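Helex Adds a Salmon Pink Plate to Its Altholm Tableware Range

Third color in the everyday line goes on sale in July through Danko stores and by direct order

ALTHOLM – Helex, the maker of everyday tableware, will add a pink plate to its Altholm range in July. The new color joins the white and the slate gray plates already in the line. It will be sold one at a time and in boxed sets.

The Altholm plate is a round, shallow plate with a low raised rim. It is meant for breakfast, sandwiches, fruit and other small meals. The shape of the pink plate is the same as that of the two earlier colors, so the three can be stacked together and fit the same shelf racks. Customers who already own white or gray plates will be able to add pink ones without replacing anything.

The color is a plain salmon pink with no pattern, printed band or logo on the upper side. The Helex name and the item number, 1062, are marked on the underside.

Pink was the color most often requested by customers who wrote to the company over the past year. Many of those letters came from households that keep one set of plates for the kitchen table and another for guests, and wanted a color that would tell the two apart in the cupboard. Others came from small cafes and school kitchens, which use color to sort plates by section or by diet.

Helex worked through several shades before settling on the final one. Early samples were brighter, closer to the pink of a party plate, and did not sit well beside the white and gray. A paler version looked washed out under kitchen lighting. The chosen shade falls between the two. It was compared with common foods, among them apples, bread, rice, cooked carrots and yogurt, and the company picked the shade on which both light and dark foods were easy to see.

The plates will be made at the company's Horkatach works, where the white and gray plates are also produced. A second finishing line was set up there in the spring to handle the new color. Each batch is checked for even color and for a smooth rim before it is packed. Plates with small marks that do not affect use will be sold as seconds from the works shop at a lower price, as is already done with the other colors.

Boxed sets will come in two sizes. The smaller set holds four plates and the larger holds eight. Both use the plain cardboard packaging that Helex brought in for the Altholm range last year, with folded card dividers between the plates and no plastic film. The box can be flattened and put out with household paper. Mixed sets with all three colors are planned for the fall, and details will be given to stores before then.

Danko will carry the pink plate in 40 of its stores from the first week of sales. Other shops that stock the Altholm range can order it through their usual supplier. Orders placed directly with Helex will be filled in the order they are received.

The company will take back unused plates within 90 days of purchase. This covers single plates and full sets, provided the set is complete. Plates bought from Danko should be returned to the store, and plates bought directly should be sent back to Horkatach in the original box. Return instructions are printed on the inside of the lid.

A matching bowl is being prepared and will follow at a later date. It will have the same salmon pink color and will be sized to stand on the plate. Helex has no plans at present for a pink cup or serving dish. The white and gray plates remain in the range and their prices do not change.
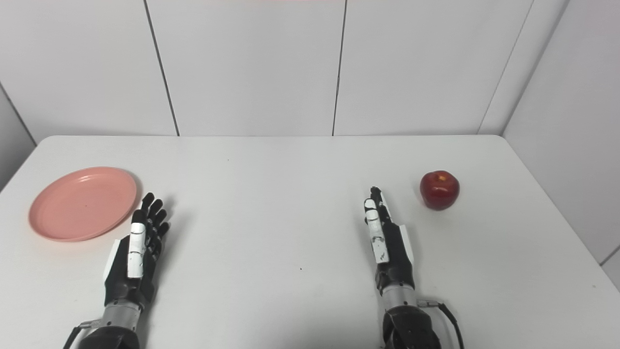 A pink plate and a red apple on a white table.

Stores that want display material can request it from the Helex trade desk. The display pack includes a shelf card, a color chart for the full Altholm range and a sheet of care instructions. Sample plates are available to shops and to food and home writers, with a limit of 2 per address. Requests should give a delivery address and the name of the shop or publication. Samples do not need to be returned.

Care instructions for the pink plate are the same as for the rest of the range. New plates should be washed before first use. Scouring pads and steel wool should be avoided, as they can dull the surface.

About Helex

Helex makes plates, bowls and serving dishes for daily use in homes, cafes and schools. Its products are made in Horkatach and sold through Danko and independent shops. The Altholm range is its main line of everyday tableware.

Trade and press requests: Helex trade desk, Horkatach works. The desk is open from 9 a.m. to 4 p.m. on working days.

Related news

Altholm range moves to plain cardboard packaging
Slate gray plate now sold singly
Horkatach works shop extends opening hours
Helex updates care guide for everyday tableware
Danko adds Altholm serving dishes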